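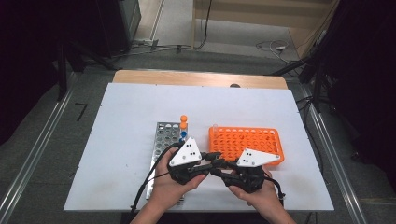

I've been making beeswax candles for our prayer corner for 5 winters now, and people at church keep asking me how, so I'm finally writing it down. These are the thin tapers you stand in a tray of sand. They're easy once your hands get used to it!

You'll want a tall tin (an asparagus tin is perfect), a saucepan it will stand up in, 1000 g of beeswax and a ball of cotton wick. I buy my wax from Polden, who sell it already strained. If yours comes straight from a beekeeper, melt it and pour it through an old pair of tights first.

Stand the tin of wax in the pan with water halfway up, and warm it gently. I keep mine at 80 degrees. Never melt wax straight on the hob, and don't wander off to answer the phone. Keep a lid handy as well.

Cut the wick twice as long as your candle plus a bit, and hang it over a stick so you get two at once. Dip, count to 3, lift out, and let it drip. After the first dip the wick will be all curly, so pull it straight while the wax is soft. Then hang it up and do the next pair. By the time you've got to the end of the row the first ones are ready to go again.

Keep going until they're as thick as a pencil. If they turn lumpy, your wax is too cool, and if they stop getting fatter it's too hot. Roll them on a smooth worktop while they're still bendy, trim the bottoms and leave them hanging overnight.

I start in November so there are plenty for Christmas, and I keep them in a shoebox lined with greaseproof paper (they go a bit cloudy, but a rub with a soft cloth sorts that out).

Comments (3)

tallow_and_twine
Can I use old candle stubs from church? We've got a carrier bag full.

Reply from author
Yes, if they're pure beeswax! Fish the old wicks out with a fork.

Briltach
Mine split when I trimmed them. Should I cut them while they're warm?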